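21 August 2021

Saturday in the shop, so it was quiet and I could finally get the bench back to something I'm not embarrassed by. Notes for myself and for whoever is in next (Shiela, mostly you).

Started with the big white board. It had picked up a lot of gray smears from the rubber feet on the Bivville clamps, and the usual kitchen spray did nothing at all for them. Isopropyl and a rag got most of it. There is one mark near the left side that I think is a scratch full of dirt and it's staying. I flipped the board over first to see if the other side was better and it was much worse, so don't bother, somebody has been cutting on it! Same side up as before.

I pushed the board back toward me a bit so that a strip of the wood tabletop shows along the far side. I like having that strip. Things you set down there are off the white but you can still reach them, and it means the board isn't jammed up against the far edge where it used to ride up and rock every time you leaned on it.

Next, the trays. We have the deep Plistulix ones and the shallow clear ones and I have gone back and forth on this all summer. The deep ones hold more, sure, but you're forever fishing around in the bottom of them, and small parts get into the corners and stay there. So for sorting I'm going with the clear ones - low sides, ribbed, see straight through to the board. They live on the right, near the edge, which suits me because I'm right-handed (Shiela, swap it if you hate it, just put it back after). The ribs do collect dust, so they got a wash in the sink with dish soap and a soft brush. Do not use the stiff brush, I fogged one in the spring and it still annoys me every time I see it.

Then I went round after round with the green pieces, in and out of the tray, trying different spots for it.
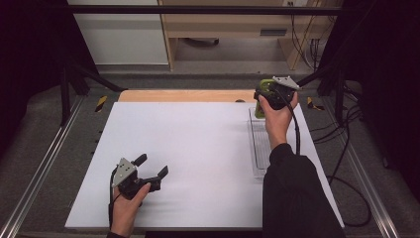
Right-hand side, clear tray on the board, lime green piece just above it.

The lime green is so much easier on this board than the pale stuff we had before. I can find one at a glance even when I'm tired. The Matoušek box still has the old cream ones in it and I'd vote to retire the lot. I haven't thrown them out, they're on the bottom shelf with a question mark on the lid.

Tray position: I tried it right in the middle (in the way), at the far left (I kept reaching across myself, elbow in everything), and then on the right near the edge, and the right won easily. If it creeps, a bit of the tacky putty under one corner is plenty. I tried the double-sided tape first and it took me ten minutes and a plastic scraper to get the tray off again, so no more tape on the white board please.

Tipping out a full load is still a nuisance. A bag of 100 in a shallow tray is too many, they slide over the side as soon as you bump it. With 24 it behaves. I bagged up the rest in lots of 24 and wrote the number on each bag in marker, with the odd ones in a bag marked ODD.

Grernodard sent the wrong size of felt pads again. I ordered 50 of the small and got 50 of the large. They're too wide to go under the trays, though I did cut a few down with scissors and they're ugly but fine. Will email on Monday and ask for the small ones, and I'm not paying postage to send the others back.

Leftovers for next time:

Put the rags in the wash, they reek of alcohol.

New marker, the black one died on the last bag.

Look at whether we want a second white board by October when the bench gets busier. I measured this one but wrote it on my hand and then did the washing up, so, measure again.

Shiela, the good soft brush is hanging on the nail by the sink. It is for trays only!!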